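Workshop notebook
2/7/21
Mendmont barograph, serial 1757. Second session.

Carrying on from the strip-down in May. The case went back together last time without the glass, which is still with the glazier. Work so far has been on the base only, with a dust cover over everything when not in use.

State at start: drum clock running, chart from last week still on. Trace is legible but stepped. Pressure fell steadily for most of the run and the pen followed it in small jumps with flats between them. At first I put this down to pen pressure on the paper. It is partly that, but the flats are still there with the pen lifted clear and the arm watched against a card scale, so there is friction upstream as well.

Checked in order:

Pen arm pivot. End shake is correct by feel. Pivots clean, no ring visible under the loupe. Left alone.

Link from the main lever to the pen arm. The lower pin had been replaced at some point with a piece of steel wire, bent over at one end. It is slightly oversize and the bend rubs on the cheek of the fork. The rub mark is bright. Made a new pin from brass wire, polished, with a small collar in place of the bend. Movement is much freer. With the arm deflected by hand and let go it now swings a few times before settling, where before it crept back and stopped short.

Capsule stack. No obvious leak. Each capsule springs back to the touch in the same way, and the stack is straight when sighted from the front and from the side. There is old solder at the top post which looks like a repair. I am not going near it with an iron. If one of the capsules has a slow leak the zero will drift in one direction over weeks and we will see it on the charts.

Bimetal strip. Present, clean, fixed with its original screw as far as I can tell. The screw head is undamaged, which suggests the compensation has never been altered.

Oil. None on the linkage, and it stays that way. Whoever had it before had oiled the lot, including the capsule posts. The residue had gone to varnish and took several goes with solvent on a sharpened stick. Clock movement oiled only at the pivots, smallest drop.

Setting the zero

The Grandgate office is at 130 m above sea level by the survey sheet, and the owner wants the chart to read sea-level pressure, the usual arrangement for a domestic instrument. The correction depends a little on air temperature but for this purpose a fixed offset is good enough. Worked it out from the standard table and added it to the station reading from the Liyanage digital barometer. The Liyanage was sent off for calibration earlier in the year and the certificate is in the blue folder. Its stated uncertainty is well inside the width of a pen line, so I treat it as correct.

Procedure for anyone repeating this:

Put the reference at the same height as the capsules. The difference between floor and bench is small but there is no reason to carry it.

Leave both instruments in the room long enough to come to the same temperature. Overnight is best.

Tap the base lightly, read the pen, write it down. Tap again and read again. If the two readings differ there is still friction in the train and there is no point in adjusting anything.

Turn the setting screw a little past the wanted value and bring it back, so that the last movement is always in the same direction. Tap, wait, read.

Do not try to correct the span on the same day as the zero.

Set it this morning by that method. After the setting it held against the reference until lunch.

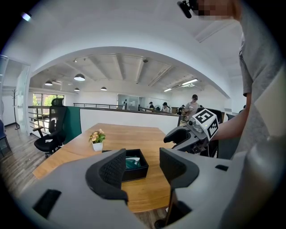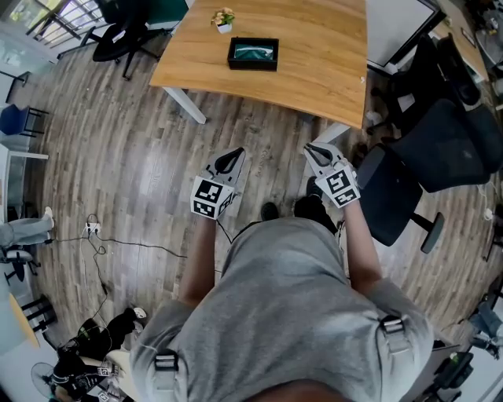 Span is the next problem. The chart covers the usual range with the 1000 millibar line a little below the middle, and the ratio between capsule movement and pen movement is set by where the link is clamped along the main lever. There is a witness mark on the lever where the clamp used to sit, and the clamp is not on it. Someone has moved it outwards. The effect, by comparing the old charts in the drawer under the base with the published readings from Pledside, is that the pen was exaggerating every rise and fall. A deep low in one of those charts goes almost to the bottom line, when the station figures show nothing so extreme.

I moved the clamp back to the witness mark and reset the zero. This is only a first setting. To check it properly needs pressure at both ends of the range, and there are two ways to get that.

Wait for the weather. Accurate, no equipment, slow. In summer we may not see a proper low for weeks. The comparison is simply the reference reading against the pen at every visit, plotted, with the slope giving the span error and the intercept giving the zero.

Use the bell jar. Quick, but the jar at Grandgate is not wide enough to take the base with the drum fitted, and I do not want to run the mechanism out of its base. The one at Pledside is larger. It would have to be booked, and the instrument would have to travel, and after travelling the zero would want doing again anyway.

Decided on the weather, with the bell jar held back in case the summer stays flat. Have ruled up a sheet for it. Columns are date, time, room temperature, reference, pen before tapping, pen after tapping, initials. The before and after columns matter as much as the rest. The gap between them is the friction, and it ought to shrink now that the pin has been replaced.

Please fill in every column or leave the line out. On the last instrument half the sheet had no temperature on it and could not be used.

Pen and ink

The pen supplied was a metal bucket type with a spread point. Trace too wide. Cleaned it in warm water and washing-up liquid, closed the point with smooth pliers over a slip of shim, and drew the shim through to clear the slit. Line is now fine and even when tried by hand on an offcut of chart.

Ink is the glycerine-based purple. The bottle on the shelf has thickened. It takes up water from the air in damp weather and goes thin, and this one has gone the other way, so I suspect it was topped up with something else. Opened a new bottle and marked it with the month. Fill the pen no more than half way. An overfilled pen weighs more and will also creep down the arm and rot it, and there is old corrosion on the arm behind the pen which looks like just that. Cleaned back and lacquered, kept the lacquer thin because of the weight.

Pen pressure set with the gate suspension. Tilt the base forward until the pen falls away from the drum. It should leave the paper at a modest tilt. If it has to go a long way over, the pressure is too high. Ours was much too high. I think the previous person had increased it to get a continuous line out of a blocked pen.

Drum clock

Gained over the week, by comparing the end of the trace with the time marks. Regulator moved a small step towards slow. Backlash between the drum pinion and the fixed wheel is noticeable. When fitting the drum, turn it against the direction of travel to take up the slack before lining the pen up with the time, or the first part of the chart will be late.

The drum has a small dent near the lower flange. It lifts the chart slightly and shows as a kink in the trace once per revolution, always at the same hour. I have not tried to push it out. The wall is thin and a dent that moves is worse than one that stays where it is. Noted here so that the kink is not mistaken for weather.

Charts

The stock in the drawer is the right pattern but the paper has gone soft and the ink feathers. Compared arc radius on the old charts with the printed ones from the new supplier by laying one over the other on the window. The time arcs do not quite agree. The new ones are drawn for a slightly longer pen arm. The error is nil in the middle of the range and grows towards top and bottom, where the time reading will be out but the pressure reading will not. Acceptable for a display instrument. If the owner wants to read times off the extremes we will need charts of the right radius, and I have asked for a price.

The clip bar had lost its spring. Re-set by bending it gently over a dowel. It holds the chart flat to the drum now and the overlap is in the right direction, so the pen rides down off the edge and does not catch on it.

Left to do

Glass, when it comes back. Check the rebate first, the old putty is still in one corner.

Feet. 4 wanted, one missing. The remaining ones are turned brass and a match should be easy enough on the small lathe.

Hinge pins on the case, loose.

Drawer runner, wax only.

Letter to the owner about the clamp position. It needs to say that charts recorded before this work overstate the range and should not be compared with later ones. I will draft it after the first month of readings.

New chart on, wound, time mark made by lifting the pen arm a short way with a brush handle. Reference and pen agree after tapping, with a barely visible difference before. Dust cover on. First line entered on the sheet.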